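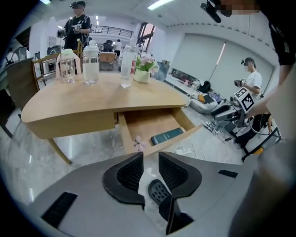
The light wood desk with its drawer open and a book inside.

Desk drawers: one book each

From Mon 10 September, the desks in the Emwood reading room will be kept to a simple rule. One book may stay in the drawer overnight, lying flat. Bottles and jars go home with you. The flower pots stay on top.

Erzsébet Vörös will check the desks on her way out. Anything extra goes to the front office, where it is held for 24 days.
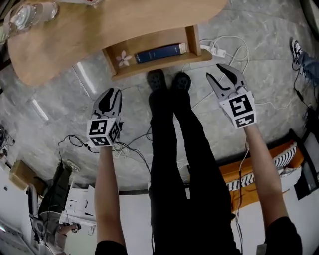
Lost books

Two library books are still missing from March. Please tell Csaba Fekete if you find them.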